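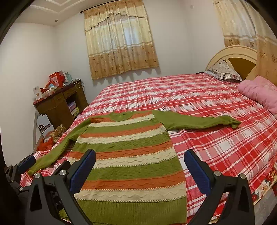
A striped cable-knit sweater laid out on a bed in Drarkasel.

Residents of Drarkasel have until 21st May to hand in sweaters, cardigans and other warm clothing for the Flulside knitwear exchange, which opens this year in the former Lahtinen shoe store on the main street.

The exchange took in 437 pieces last spring, most of them in the final two days. Organizer Raili Aaltonen said she would like people to come earlier this time, as every item has to be checked, labeled and put out by size before the doors open.

"We had bags stacked up to the window," Aaltonen said. "Some of them we never got to, and they had to go back into storage until the fall."

Anyone who brings in a piece gets a ticket that can be traded for another one. Children's sweaters are traded separately. Items left over at the end go to the Clisus thrift store, which will sell them when the weather turns cold.

Aaltonen asks people to look over each sweater before bringing it in. She suggests spreading it flat on a bed with the sleeves pulled out to the sides, so that thin elbows, loose cuffs and dropped stitches are easy to find. The olive green sweater shown here, with its bands of burnt orange and cream and a wide ribbed hem, is the kind of patterned knit that went first last year, she said.

Small holes are not a problem if they are marked with a safety pin. Felted or badly stretched pieces will not be accepted, and neither will anything with a strong smell of smoke or mothballs. Clothes should be folded, not put on hangers, which can pull heavy knits out of shape at the shoulders.

Ville Saarela will run a mending table at the back of the store on both days of the exchange. He will sew on buttons and close small holes for $7 a piece, and will show people how to do it themselves if there is no line. Saarela said he has matching yarn in 70 shades, including several greens and browns, but owners who still have leftover yarn from the original sweater should bring it along.

Drop-off is at the side door of the store. There is a limit of 12 items per household. Larger donations can be arranged with Aaltonen in advance through the Flulside office.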